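The snack table, and a screen I nearly gave away

24 January 2023
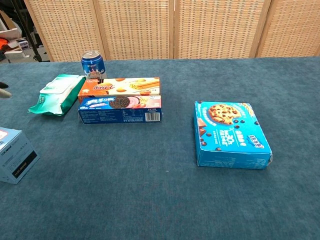
Filed under: Home & Hosting

I have been meaning to write about the folding screen for weeks, ever since Heike Schwerdtfeger asked me where I'd found it. It came from a secondhand place in Fanholm, and I paid 40 dollars for it, which felt like a lot on the day and feels like very little now. Four woven panels, light wood edges, and just enough weight to stay put when someone brushes past (in my family someone always does). I came close to passing it on to my cousin in September – I had it by the front door and everything – and then I stood it up behind the table one evening and that was the end of that.

The teal cover does a lot of the work too. It's more like carpet than tablecloth, and against the pale weave it makes even a few boxes from the cupboard look as if they were meant to be there. I had wafer rolls out, and a blue can, and the wet wipes, which I will never again leave in another room when there are wafers about. My mother used to put a damp washcloth on a saucer for us, and I still think of that whenever I peel back the lid on a pack of wipes!

Edin Kadrić, who has firm opinions about snacks, thinks everything should be tipped into bowls before company comes. I used to do that, and then I'd be washing bowls at eleven at night and trying to remember which crackers had the sesame in them. Now I leave things in their boxes and let people read the labels for themselves. My aunt would have been horrified, bless her, but she had a dishwasher and I don't.

Next I'd like to find a tray with a proper rim, maybe something in a light wood to go with the screen. If you've seen one anywhere near Fanholm, please leave me a note in the comments.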